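**Week 4 handout: Budgeting for a robot cell**
Automation Planning, Drunmont evening course. Notes by Vlasta Janevski.

Bring last week's worksheet. If you lost it, borrow Sutrisno's, but check his addition.

### 1. The quote is the cheap part

Most first-time buyers read a quote the way people read a restaurant menu, starting and stopping at the main course. The arm has a price in bold. The gripper, the pedestal, the cabling, the safety assessment and the training days live on page 2, in gray.

For the exercise we use a made-up shop budget with these lines:

- Arm and controller
- Gripper, plus one spare set of fingers
- Pedestal and floor anchoring
- Power and network drops
- Simulation license and setup time
- Training, including cover for whoever is away being trained
- Contingency (you will be tempted to delete this line – leave it alone)

### 2. Simulate before you sign

A simulated cell costs you a license and somebody's patience. A real one costs you a purchase order with your name on it. At Stidolholm we put the order in first and modeled the cell in January, which is how we learned that the pedestal we had paid for was 22 cm too close to the wall. The replacement and the second delivery came to $4000. Nikola still has the invoice pinned over his desk.

Start with the dullest task you can think of. One arm, one block, one flat work surface, four walls if you're feeling ambitious. 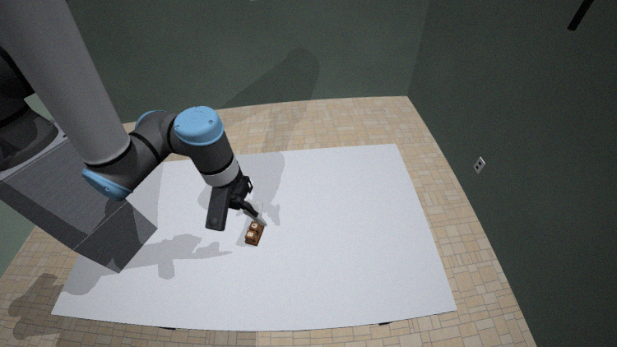 Dull tasks answer the expensive questions. Can the arm reach the far corner of the work area from where you plan to bolt it down? Does the gripper open wide enough for your largest part and still clear its neighbor? Where will the power come from, and who will trip over it?

What the model won't tell you: how your floor vibrates when the forklift goes by, how long the vendor takes to answer an email, or whether second shift will hang their jackets on the arm. Budget for all three.

### 3. Comparing offers

Two bids for the class exercise, Vidmar and Imia. Vidmar is cheaper up front and bills for every support visit. Imia includes support for 2 years and charges for nearly everything else, fingers included. Work out the five-year cost of each, assuming 53 support hours over the period. Show the steps. "Vidmar has the nicer brochure" was handed in last term and did not receive credit.

### 4. For next time

- Finish the five-year table.
- Write one paragraph on which budget line you would cut first, and what you'd say when it went wrong.
- Read Nataša Bošković's notes on lead times before you promise anyone an installation date.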